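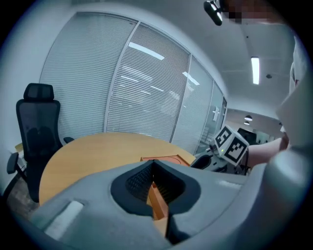

2021-12-12

I finally went to the open day at Saramow on Friday. Kinga Bozsik ran the demo in a meeting room with the blinds closed. It's all done by hand at this stage: you hold a gripper, you work at a round table, and the recordings are used later to teach the robot arm.

The job was a tray. Pick it up, set it down, start over. She does 300 of these a week – I managed 17 before my wrist got tired. The jaws have padding inside and close more softly than I expected. The white cube with the printed markers is for tracking.

They let in 4 people at a time, so there was a wait in the hall. The arm itself is at the Plaston site, and visits there start in the new year. I put my name down.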